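From: Noeline Rewi
To: Cosgrove linens list
Subject: Re: Vinegar or no vinegar?

Delwyn Halliday wrote:
> My kitchen towels have stopped soaking anything up.
> I've been using softener since March. Would vinegar
> in the rinse help, or do I need to strip them?

Delwyn, stop the softener first. It coats cotton, and towels get the worst of it. Wash them hot twice with half the usual detergent and see how they do.

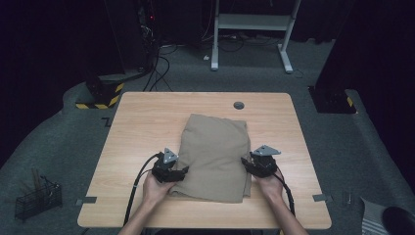 If they still shed water after that, try a cup of plain white vinegar in the rinse, but never in the same load as bleach. I wouldn't bother with stripping unless they smell.

Angus asked off list about line drying. It makes mine stiff, so I give them 5 minutes in the dryer at the end.

Does anyone still have the water hardness chart for Zornville? My copy is 13 years old.

Noeline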